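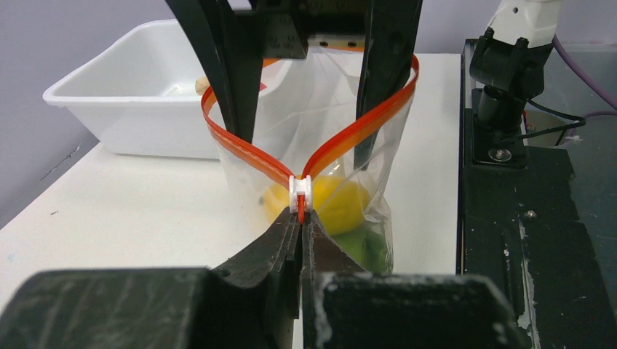
Zipper bags ought to be a standard test for two-armed robots, and I think the recent Illon paper makes the case better than its authors do. They spend most of their pages on the policy and only two paragraphs on the task.

A slider bag bends differently each time. One arm has to keep the mouth open while the other works down by the slider, and clear film is hard for any depth sensor. Stacking blocks has none of that.

The headline result came from 900 demonstrations. I care more about the 16 bags held out of training, where the policy failed on 13. Hovland's group reported a much better score on rigid lids last September, and people quote the two numbers side by side - they shouldn't.

My complaint is with the scoring. Illon counts a run as a success if the slider moves at all. A bag that is half closed still spills. The Jilau benchmark asks for a full seal and a lift, and I would like to see the same policy run again under that rule before anyone builds on it.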